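Treltine lab open house, 31 Mar 2024

I finally made it to the Treltine open house, and the Sembiring group's laundry table was easily my favorite stop! They're comparing two ways of training a pair of arms to get clothes onto hangers – one policy for the whole job, or a separate one for grasping. The plaid shirt is the hard case, we were told, with more than 11 grasp points labeled on it.

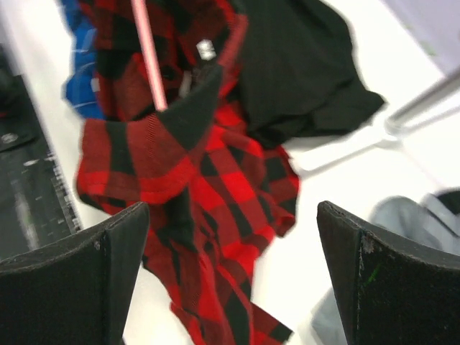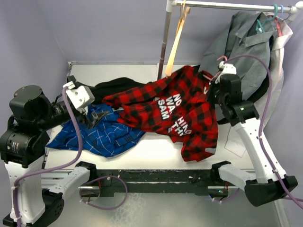 Table, rack and both arms in the second one, close-ups on either side.

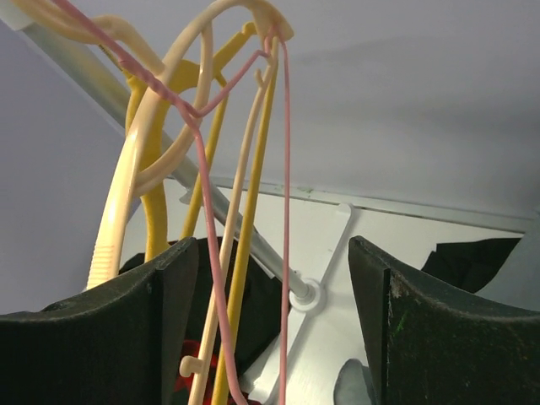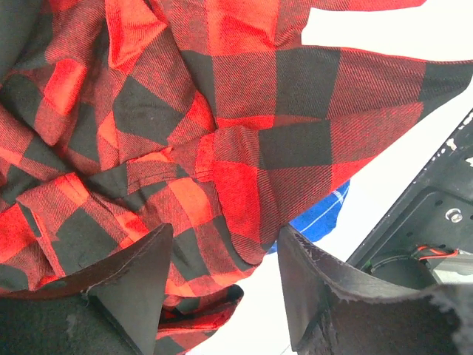

Questions at the Grotus talk

I asked whether the split version really helps (it does, they think, mostly on collars). Their write-up covers 5 garments and I've already bugged them for a copy.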